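Talley 700 Cable Grommet for Desks and Worktops

Item group: Desk hardware / Cable management
Supplier: Pangaribuan
Page updated: Nov 27, 2021

The Talley 700 is a two-part round grommet for wooden tops. It consists of a flanged sleeve, which lines the hole, and a snap-in cap with a brush slot. Both parts are molded nylon. The sleeve protects cable jackets from the cut edge of the board and covers minor chipping left by the hole saw.

Specifications

Material: nylon, matte finish
Top thickness: 11 mm to 30 mm
Cap: removable, rotates through a full turn
Fixing: friction ribs, no adhesive or screws
Colors: black, light gray, beige
Pack sizes: single, bag of 30, carton of 1000

Choosing a position

For a desk that stands against a wall, drill close to the rear edge and leave enough solid material behind the hole to keep the board from splitting. Check the underside for rails, drawer runners and crossbars before marking. On tops wider than a single workplace, one grommet per power strip is the usual arrangement. A position slightly to one side of center keeps the cables clear of a monitor stand.
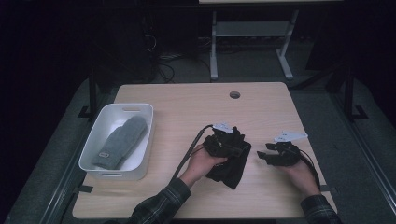
Small round grommet hole near the far edge of a light wooden tabletop.

Installation

1. Mark the center point on the upper face and cover the area with masking tape.
2. Drill a pilot hole straight through the board.
3. Cut from the upper face with a sharp hole saw until the pilot bit has cleared the underside, then finish the cut from below.
4. Remove the tape and sand the edge lightly. Seal bare wood with oil or varnish and allow it to dry.
5. Press the sleeve in by hand until the flange sits flat. Do not use a hammer.
6. Feed the cables through, then close the cap around them with the slot facing the wall.

If the sleeve turns in the hole, wrap one layer of cloth tape around the ribs and refit it. Sleeves that have been pried out more than once lose most of their grip and should be replaced.

Large plugs

Molded power plugs do not pass through the brush slot. Take the cap off, pass the plug through the open sleeve, and refit the cap over the cable. Where the plug is too large for the sleeve, run the cable from below with the device end first. The Voltent inline connector can be used for low-voltage lines only.

Care

Wipe with a damp cloth. Dust in the brush can be removed with a vacuum cleaner on a low setting. Avoid acetone and similar solvents, which dull the surface.

Ordering

Replacement caps are sold separately in all three colors. Carton orders ship from the Trandatetti warehouse. For drilling templates or samples, contact Zahira Ismail in trade sales and state the thickness of the top.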